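Caderno de bancada — Oficina Grirkine
Outubro, entrada da tarde
Por Eifion Craddock

Retomo do ponto onde o Dong-geon deixou o caderno ontem, a saber, no meio de uma frase sobre dobradiças. Não sei o que ele ia dizer sobre dobradiças. Perguntei, ele também não sabe.

A pergunta que me puseram, e que eu pus ao caderno em letra grande na primeira página, continua a ser a mesma: se uma máquina já consegue fazer o tipo de tarefa que damos ao estagiário na primeira semana. Arrumar a bancada, pôr as peças na caixa certa, levar a caixa ao sítio. O estagiário demora uma manhã a aprender, queixa-se e depois faz. A máquina não se queixa, o que me parece até agora a sua principal qualidade.

Trabalho de ontem, passado a limpo: a tarefa "arrumar o tabuleiro" no simulador, política treinada pela Pesuditz, planeador nosso. 40 tentativas com a caixa sempre na mesma posição, 20 com a caixa rodada ao acaso até 90 graus. Nas primeiras, tudo muito bonito. Cheguei a chamar gente para ver. Nas segundas, o braço vai direito ao lugar onde a caixa costumava estar e fecha a garra com enorme convicção. Repetiu isto tantas vezes que comecei a sentir que o erro era meu, por ter mudado a caixa.

O Dong-geon diz que é falta de variação nos dados. Eu digo que é como o meu pai à procura dos óculos. Ficou registada a versão dele no relatório.

Coisas que correram mal e que quero lembrar:
- a tentativa 3277 (numeração corrida desde o início do projeto, não é de ontem) continua a ser a única em que a garra largou o tabuleiro de lado e o tabuleiro ficou em equilíbrio. Fisicamente impossível, suspeito. Ver atrito do contacto antes de alguém mostrar isto numa reunião.
- o preto sobre preto. Os dedos da garra são pretos, o tabuleiro é preto, e a segmentação resolve o problema declarando que é tudo a mesma peça. Pintar o tabuleiro de amarelo no modelo? O Dong-geon acha batota. Eu acho que na cozinha da minha tia também há tabuleiros pretos, portanto ele tem razão, mas não lho disse.
- o segundo braço. Está no plano para as tarefas a duas mãos, e as tarefas a duas mãos estão no plano para depois. Custa-nos tempo de cálculo em cada passo. Desligar as colisões dele enquanto não trabalha.

Sobre os trabalhos domésticos propriamente ditos: o pessoal da Braseck escreveu a pedir uma estimativa de quando teríamos "loiça e roupa". Respondi que loiça talvez, se for sempre a mesma, limpa, e já estiver na prateleira. Não voltaram a escrever. Roupa nem pensar. Dobrar uma toalha é, para um simulador de corpos rígidos, uma questão teológica.

No chão de oficina estou um pouco menos pessimista. Um suporte com furos em grelha é um objeto honesto, tem cantos, não muda de forma quando se lhe pega. Se me garantirem que está onde dizem que está, aposto um almoço na máquina. O problema é o "se me garantirem". Na bancada verdadeira há sempre uma caneca.

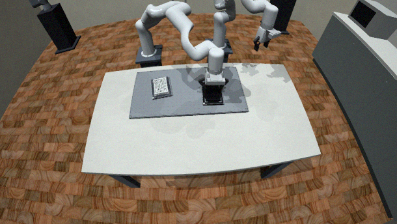

Simulação da tarefa do tabuleiro: braço esquerdo com a garra sobre o tabuleiro preto, o da direita sem nada na garra.

Notas sobre a montagem, para quem pegar nisto a seguir. O tapete cinzento-azulado fica como está. Houve uma proposta de o alargar para a frente e recusei, porque já temos a calibração feita e porque a metade da mesa mais próxima faz falta livre para a fase de entrega. O suporte de topo branco continua à esquerda e o tabuleiro à direita. Quem quiser trocar, troca no ficheiro de configuração e escreve aqui que trocou. A última pessoa não escreveu e perdi nisso uma hora depois do almoço (fui eu).

Quanto às sombras: o Dong-geon quer suavizá-las ainda mais, diz que a deteção hesita nas manchas do tapete. Fiz um teste rápido sem sombras nenhumas e melhorou, claro. Também eu trabalharia melhor num mundo sem sombras. Deixámos as sombras.

O soalho de tacos é bonito e não serve para nada. Alguém na Ok perdeu uma tarde com os veios da madeira. Respeito.

Por fazer:
- voltar a treinar com a rotação da caixa incluída desde o início
- penalizar fechos de garra sem contacto (o aperto de mão ao vazio)
- pedir à Pesuditz os registos completos, não o resumo com gráficos a subir
- perguntar outra vez ao Dong-geon pelas dobradiças

Resposta provisória à pergunta da primeira página: ainda não, mas o estagiário que não se fie. Arrumei a bancada eu mesmo antes de sair, demorei quatro minutos e perdi a chave sextavada pequena.

Entradas recentes
Dobradiças (incompleto)
Garra nova, parafusos velhos
Por que razão o simulador acha que a gravidade é opcional
Visita da Braseck: o que mostrar e o que tapar

Oficina Grirkine — caderno interno | Contacto: Eifion Craddock, bancada do fundo | Voltar ao topo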